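Ticket 3000: Small parts will not stay where they are put 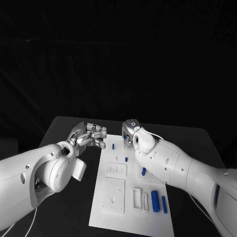 Opened by Lizeth Quispe | August 29, 2026 | Category: Boards and fixtures | Status: Open, sulking

Problem: the white and blue parts on the Portela board drift. I put one down, look at the sheet, look back, and it has gone to visit a neighbor. The sheet and the board have not agreed since lunch.

Tried so far:

1. Wiped the board with a dry cloth. Cleaner board, same drift.

2. Checked the table with the Alldale level. Table is fine. I was hoping it would be the table.

3. Swapped in the spare tray of small parts from the Fukach order. Invoice says 1000 pieces. I am taking their word for it.

4. Turned off the desk fan. Parts stayed put for 19 minutes, then I bumped the table with my hip. Result thrown out.

5. Fan off, hip elsewhere. One blue part still crept. White ones behaved. Blue is from the older batch and may have a rounder bottom, but I have been staring at these too long to trust my eyes on that.

Also noted: white parts on a white board against a dark gray table. Whoever picked the colors gave the table all the contrast. Please can the next board be any other color.

Reply from stores: Have you tried the Zilent mat? 75 cents a sheet, cut to fit.

Lizeth again: Mat requested. Leaving the board laid out as is. Please do not tidy it. If you must tidy something, there is the drawer under the printer.

Next check when the mat arrives, which stores says is October.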